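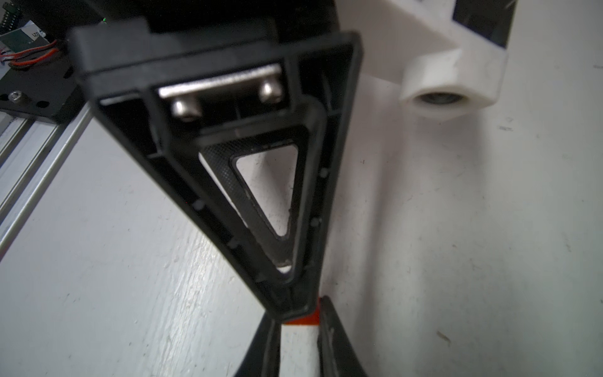
Ferry or bus to Kasetlow for the morning fog??

Béla Illés
Going in September, never been. Want to see the fog fill up the valley from the Brimside lookout, I've read you need to be up there before sunrise. Staying in Quintana two nights, no car. Is there any way to get to the top that early without renting one? The first ferry looks too late to me but the timetable is confusing. Also is September even the right month, or am I wasting my time. Knees not great so a long climb in the dark is a no. Oh and is there anything to eat up there or do I bring it.

Kiran Vishwakarma
Did this last fall. Ferry is no good for sunrise — first one gets in way after, you'd see the last scraps of it if you're lucky. Stay the night on the Kasetlow side instead. Swap one of your Quintana nights. There's a guesthouse by the landing, plain rooms, thin walls, the owner will run people up to the lookout in her van if you ask the evening before. Not the morning of, she won't answer.

From where the van drops you it's steps, 80 of them, with a handrail on the left. Bring a headlamp. First part is uneven and the leaves get slippery.

September is fine but early September is hit or miss. You want a clear cold night after a warm day and no wind. I had two mornings. First one nothing, just gray. Second one the whole valley was full and only the tops of the hills stuck out, and then it started spilling over the low ridge toward the water right when the sun hit. Gone in less than an hour. So if you can do two mornings do two.

No food up there. There's a vending machine at the parking lot but it was off when I was there. Bring a thermos and a real jacket, I had a hoodie and was misreable.

Hui-mei Hsueh
bus doesnt go up there anymore, only as far as Pladen. taxi from Pladen maybe? never tried

Amparo Segura
Taxi from Pladen works but you have to book it, there is one guy basically. We payed 600 each way for the car, not per person, cash only. He waited for us for 400 more, worth it, otherwise you're walking down the road and it has no shoulder. It's 16 km and takes longer than you'd think, all bends.

One thing I'd add, don't go on a Friday night/Saturday morning if you can help it. Photo clubs. Tripods all along the rail by 5 am and they do not move over. There's a second spot lower down, past the water tank, a bench and a gap in the trees. View is narrower but you see the fog from closer to its own level and there are no steps at all, so better for knees too. We ended up liking it more.

Béla Illés
Thanks all, going to try for the guesthouse. Does anyone have a number for the taxi guy in case the van is full?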